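Packaging and Shipping, Unit 4: How big should the box be?

OK, so last time we got through weight and I promised you we'd do size next, and a few of you groaned, which I heard. Size is the part of this course I like best. It's also where most small sellers lose money without noticing, so bear with me through the arithmetic. There isn't much of it.

Start with the idea of dimensional weight. A truck fills up in two ways. It can get too heavy, or it can run out of room. If you ship pillows, you'll run out of room long before the axles complain, and the carrier still has to pay the driver. So carriers charge you for whichever is bigger, the real weight on the scale or a made-up weight worked out from the size of the box. You multiply length by width by height, in inches, and divide by a number the carrier picks (the divisor). For this class we'll always use 150, just to keep the sums friendly. Real carriers use their own, and they change them, so look it up before you quote anybody a price.

Let's do one. Say your box is 15 by 12 by 10. Multiply those and you get 1,800 cubic inches, divide by 150 and you get 12 pounds. If the thing inside is a four-pound lamp, you're paying for 12. If it's a 20-pound sack of tile grout, you're paying for 20, and the size of the box doesn't matter at all (well, it matters to your back). Now shave the height down to eight inches. That's 1,440 cubic inches, or 9.6, which gets rounded up to 10 pounds. Two pounds saved by trimming two inches of air! Do that on every lamp you send out for a year and you've paid for something nice.
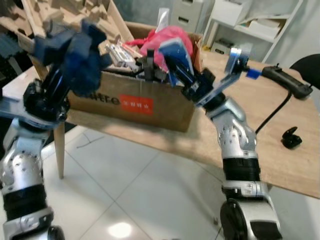
The other half of the problem is that you can't stock a perfect box for every product. Fistidwood, the toy seller we'll be using as our running case, started out with one box size for everything, then swung the other way and ended up with so many sizes that the packers spent half the morning hunting for the right stack. Both of those are bad, and they're bad in different places. With too few sizes you pay the carrier for air and you pay for the paper you stuff in to fill it. With too many, you buy each size in small lots at a worse price, and you need shelf space for all of them.

What Fistidwood did next is what I want you to copy in the homework. They pulled one month of orders, 831 of them, and wrote down the smallest box each order could have gone in with an inch of padding on every side. Then they sorted the list. You'd expect an even spread, and I did too the first time I did this for a shop of my own, but orders clump. Of the 831, 612 would have fit in one of just two boxes. Another 89 were flat things that didn't need a box in the first place and went into padded mailers after that. The leftover 130 were all over the place, and those got a single large box with score lines on the sides, so you can cut the corners and fold it down to a lower height.

Score lines are wonderful, by the way. If you buy boxes with them already pressed in, one box does the job of three. If you don't, a dull butter knife and a ruler will do - press hard, don't cut.

A few words on padding, as I got asked about it after class. An inch all around is a decent starting point for ordinary goods. Glass and pottery want two, and I'd go to a second box if it's something you couldn't replace. Heavy things need stiffer padding, not more of the soft kind. A cast iron pan will go straight through crumpled paper and sit on the cardboard as if the paper weren't there. I learned that one with a very nice pan.

And please measure the inside when you're checking fit and the outside when you're working out the charge. People mix these up every single term.

For next time:

Read the Wustholm handout on cardboard grades, just the first half. Skip the bit on humidity, we'll get to it in Unit 6.

Work out the billed weight for these three, using our divisor of 150, and round up to the next whole pound:
20 x 15 x 10, real weight 14 pounds
12 x 10 x 5, real weight 6 pounds
30 x 10 x 10, real weight 23 pounds

Then pick something in your own kitchen, find the smallest box you'd trust it in, and bring me the three measurements and the real weight. A bathroom scale is fine.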